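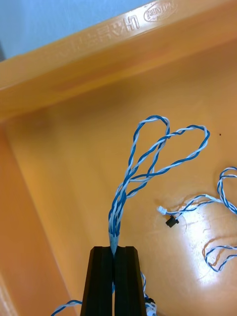
Blue and white, twisted in pairs.

September 2023

Day one of the house being properly ours and I am wide awake at midnight, so this gets written down while my feet are still humming. We have a kitchen! It has a window over the sink and a drawer that opens all the way! After four years of the flat above the bakery on Mirard Street, where the fridge door hit the stove every single time, I keep walking in just to stand there.

The drive over from Arnodham took most of the morning, partly because I made us stop at the overlook (worth it, the river was green as paint) and partly because the van would not go above fifty without the dresser moaning. Marisol Schumacher came along to help with the heavy stuff and sang the whole way. She knows every verse of everything. She also carried the armchair up the front steps by herself, on her back, like a turtle, and then sat in it on the porch and refused to move until there was coffee.

The coffee took a while, I admit. I had labeled the boxes so carefully and then run out of labels at 14, and of course the kettle was in one of the boxes after that. We found the Christmas lights, my old swim goggles and all the Angelovski novels before we found anything you could boil water in.

The garden is the part I can't get over. The listing said "mature planting" and I pictured a hedge. There are two apple trees and a pear, and a plum leaning on the fence, and the grass under the apples is full of windfalls and very happy wasps. I ate one standing up in the long grass with my shoes off. Sharp, a bit floury, wonderful. I want to find out what they are. There's an apple day at the hall in November where you can bring three of your own and a man with a knife tells you the variety, so I'm going to wrap my best ones in newspaper and see if they last.
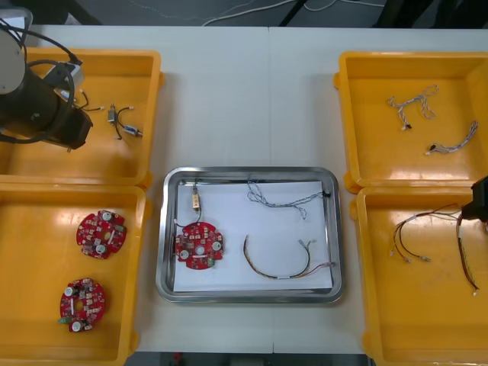 Then the back bedroom, which will be the sewing room. I have wanted a sewing room since I was nine years old and cutting up pillowcases on the stairs. The light comes in from the side in the afternoon and goes right across the floor, and I've already decided the big table goes under the window with the Saltetti machine at the left end, where I can see the road. Marisol thinks I should paint first. She is right and I am going to ignore her for at least a week – I have a quilt top that's been waiting since spring and I can't stand it anymore.

Supper was bread, cheese, tomatoes off the neighbor's wall (she handed over a whole bowlful before we'd even said our names) and plum cake straight from the tin. We ate on the floor in the front room with the windows open. There's an owl. I heard it twice and made everybody be quiet, and then it didn't call again for an hour.

Things to do tomorrow, if I sleep: find the bath plug, ring about the chimney, get a ladder from somewhere and pick the high apples before the wind does it. Also write to Mom, who has asked for a full report with room sizes. The upstairs tap runs brown for a second and then clears, so I should ask next door whether theirs does it too.

The stairs creak on the third step and the seventh. I've been up and down them so often today that I already skip the seventh. Going up now, with the goggles, which I seem to have put on my head at some point and left there.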